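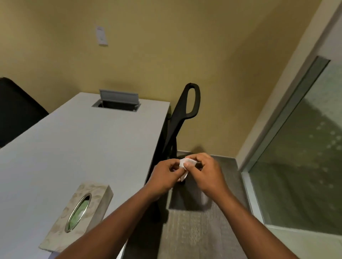 A paper tissue at the desk. The flu season has started early in Furcombe offices.

Furcombe firms asked to let sick workers stay at home

Tuesday, December 11, 2018

Employers in Furcombe are asked to send home workers who have fever or strong cough, after an early wave of flu left many offices in the town short of people before the holidays.

The request came in a letter which the town health office sent to all registered firms on Monday. According to the letter, 394 persons visited the Brunton Street clinic with flu signs in the last month. In the same period one year ago the number was 211 lower, and the wave came only in January.

"We do not want to make people afraid," said Brijesh Jaiswal, who leads the health office. "For most healthy adults the flu is one bad week. But one bad week for you can be a hospital stay for the mother of your colleague. Please stay in your bed."

Mr. Jaiswal said that the main problem is people who come to work on the first and second day of illness, when they pass the virus to others most easily. Many of them told the nurses at the clinic that they were worried to lose pay, or that there was no person who could do their tasks.

The letter asks firms to do the following until the end of the winter: to accept a phone call in place of a doctor's note for the first three days of absence, to allow work from home where the job permits it, and to keep soap and paper towels in every washroom. It also asks that meeting rooms are aired between meetings, also when the weather is cold.

The rules are not obligatory. The health office has no power to close an office or to give a fine, and Mr. Jaiswal said he does not wish for such power.

Some firms have already made changes. Dotov, the accounting company on the north side of the town, had 11 people absent on the same day last week and moved its year-end meeting to the phone. The company will pay the first three sick days in full until spring. Until now the first day was not paid.

"It costs us money, of course," said the office manager of Dotov. "But it costs more when half of the payroll team is ill in the last week of the year. We had this two winters ago and I do not want to see it again."
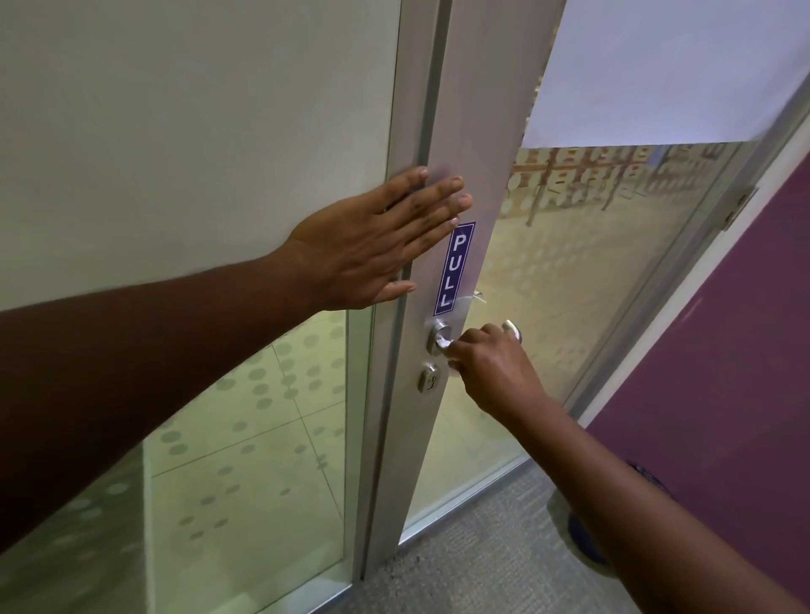
Shared door handles are on the list of surfaces that the health office wants cleaned more often.

The letter has also a page about cleaning. Door handles, elevator buttons, shared phones and the buttons of coffee machines should be wiped two times per day with a normal household cleaner. Special products are not needed, the health office says, and masks are recommended only for those who are coughing and cannot avoid to be near other people.

Not everybody is content with the advice. The union of shop and warehouse workers in Vorkness, the neighbor town where many Furcombe residents are employed, said that it is made for people with desks. A cashier or a driver cannot work from home, the union wrote in a short statement, and most of its members still lose the pay of the first day. The union asks for a common rule for both towns.

Mr. Jaiswal agreed that this is a weak point of the letter. He will meet with the union and with the Vorkness health office before the end of the year, but he did not promise a result.

Vaccination is still possible. The Brunton Street clinic has 765 doses left and gives them without appointment on weekdays from 9 in the morning until 4 in the afternoon, and on Thursdays until 7 in the evening. The vaccine is free for residents over 65, for pregnant women and for persons with asthma, diabetes or heart disease. All others pay a small fee at the reception. It takes up to two weeks until the protection is complete, so the clinic advises those who will visit older relatives at the holidays to come this week.

Parents are reminded that children with fever should not be brought to school or to kindergarten. No school in Furcombe has been closed until now, but the choir concert of the primary school was moved to May, as many of the singers and also their teacher were ill.

The letter can be read at the town hall and in the library. Firms which did not receive it can ask for a copy at the health office, second floor, room 9.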